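讲者备注:手把手教,还是隔着屏幕教

讲者:Meron Yilma
日期:2026年6月4日
时长按四十分钟准备,问答另算。投影页很少,大部分靠讲。以下按顺序念,括号里的是给自己看的。

一、开场

(先不放幻灯片,等门口的人坐下。)

各位下午好。我在 Trullari 做示教数据,平时的工作就是让人把一件家务做一遍,把过程记录下来,再拿去训练机器人。今天讲的是记录这一步。模型结构我不讲,后面有同事会讲。

我们用过两种办法。一种是遥操作,人坐在操作台前,用主手控制一台真机械臂。另一种是手持夹爪,人直接把夹爪握在手里,走到桌子跟前去做,相机装在夹爪上,机械臂不在场。两种都有人用,两种我们都还在用。

(问一下:在座有多少人自己录过示教?按举手的情况决定第二部分讲快还是讲慢。)

二、遥操作:我们怎么开始的

最早的项目叫 Pacheco,全程遥操作。任务是把衣物从桌面放进容器。操作员录进去的动作就是机械臂能执行的动作,关节角、速度、力矩都有,数据拿来就能对上。

问题出在操作员身上。隔着屏幕判断深度很难,布料又软,夹下去的时候看不出夹到了一层还是两层。新手第一天基本都在练习,录下来的东西大多不能用。熟手也会累,连续录一个小时以后动作明显变碎,走走停停,训练出来的策略也跟着走走停停。

Pacheco 一共收了195条可用示教,用了四周。这个数字请大家记一下,后面要对比。

(有人会问延迟。回答:我们的链路延迟不是主要矛盾,深度感才是。不要展开,展开了十分钟收不回来。)

三、手持夹爪:换了什么

第二个项目是 Avolau,换成手持。场地还是 Gumbridge 那边的房间,任务也没变,仍然是收拾小件针织物。同样四周,收了大约300条可用示教。

速度上的差别主要来自准备时间。遥操作每次开机要回零、检查急停、确认工作空间里没有人。手持只要确认相机在录、位姿跟踪没有丢。录完一条,把东西摆乱,马上录下一条。

另外,操作者能直接感觉到阻力。夹到桌面、夹到衣物、被什么东西勾住,手上都有反应。这些反应没有作为信号录下来,但人会据此调整动作,调整后的动作录下来了。

代价也有。人手能做的姿势,机械臂未必做得到。手腕一拧,机械臂可能要绕大半圈。我们后来给操作者定了几条规矩:

动作放慢,比自己习惯的速度再慢一些。
手腕不要连续翻转,需要翻的时候先停住。
接近物体时,让两个指尖都留在相机视野里。
没夹稳就重来一次夹取,不要用另一只手帮忙。

最后一条违反得最多。人看见衣服滑下来,另一只手自己就伸出去了。这种片段我们一律删掉。

四、从夹爪的角度看

(放第一张图,停一会儿,让后排看清楚。)

录制时,策略看到的和训练时看到的是同一个角度,就是夹爪往前看的角度。操作者自己的眼睛在上方,看到的是整张桌子;相机在手上,看到的是两根手指和手指前面的一小块。带新人时,我会先让他们看十分钟这种画面,再让他们碰夹爪。

请大家注意指尖。内侧的黑色垫子已经磨毛了,边缘不齐,右边那块顶上还翘起来一片。两个指尖快要合上,中间剩一道窄缝。灰色的针织物平放在木纹桌面上,离指尖还有距离。
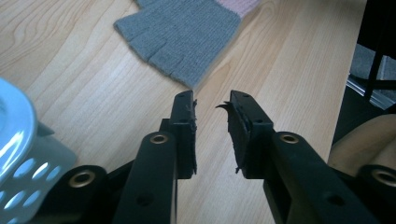

五、指尖垫的磨损

这一部分在内部讨论时争论最多,所以单独拿出来讲。

垫子磨了,摩擦就变了。人会不自觉地补偿,夹得更深一点,或者多捏一下再抬。补偿动作混进数据里,前半段和后半段的示教就不是同一种手法。策略学到的是两种手法的平均,在真机上表现为犹豫。

翘起来的边还有第二个麻烦。织物上有线圈,有可能被垫子的边勾住。勾住以后张开手指,东西不掉,或者掉得晚。操作者会抖一下手。抖手这个动作,我们不希望机器人学会。

外观也有影响。指尖一直在画面里,位置固定,占的面积不小。如果所有数据里的垫子都是毛的,部署时换上一对新的,输入就和训练时不一样了。反过来也一样。

Avolau 现在的做法是这样:

每录115条换一次垫子,左右一起换,不单换一边。
换之前和换之后各拍一段空夹的画面存档。
换下来的垫子贴上编号,收进袋子里,不扔。
真机上的垫子和手持的用同一批料,磨损程度尽量接近。

(115这个数是看了存档画面以后大家商量定的,没有做过正式实验。有人追问就照实说。)

有同事主张干脆不换,让数据里自然包含各种磨损程度,增加多样性。这个意见有道理,我不反对在数据量大的时候这么做。我们目前的量还不够,各种磨损程度分下来,每一档都太薄。

六、桌面和背景

背景里的杂物我们不清理干净。家里的桌子本来就有别的东西,清空了反而要在部署时还债。要求只有两条:任务要用的物体必须够得着,反光不要压在物体上。

木纹桌面对位姿跟踪比较友好,纹理多,特征点好找。白色光面桌最难,跟踪一丢,整条作废。遇到白桌面,我们在四周多放几样有花纹的东西。

光线每换一个场地都要重新看。Pacheco 阶段我们在二月录了一批,下午天暗得早,后面一半的画面偏黄,当时没人在意,训练时才发现策略一到傍晚就夹不准。现在每次开录前后各拍一张固定位置的参照图。

七、两种数据怎么合

我们现在的比例是以手持为主,遥操作为辅。手持数据提供各种摆放和各种接近方式,遥操作数据告诉策略机械臂到哪里会够不着。

合并前要做三件事。时间对齐,相机和位姿的时间戳差一点,夹取时刻就会偏。夹爪开合量换算到同一个尺度,两套设备的零点不一样。再过一遍可达性检查,手持轨迹里机械臂走不到的,整条去掉,不截半条留用。

(截半条的做法我们试过,策略会在截断的位置停住不动。有时间就讲,没时间跳过。)

八、还没解决的

力的信息还是缺。手持夹爪上没有力传感器,加上去会变重,录久了手腕受不了。

操作者之间的差异也没有处理好。有人习惯从侧面进,有人习惯从上面压,两种都对,混在一起就不好学。目前按人打标签,先留着。

失败的示教要不要用,内部意见不统一。我个人倾向于把夹空后重新夹的那一类留下,真机也会夹空,总得有地方学怎么恢复。

九、问答准备

如果问成本:不报具体金额,只说手持少占一台机械臂和一个看急停的人。
如果问是否开源:Avolau 的录制流程文档可以给,数据暂时不行。
如果问能不能用双手:在做,两只夹爪同时跟踪,互相遮挡的问题还没有解决。
如果没有人提问,就回到图片那一页,问大家会不会在这个时候换垫子。

(结束后留在讲台边,Gumbridge 的同事要来拿样品袋,记得从包里拿出来。)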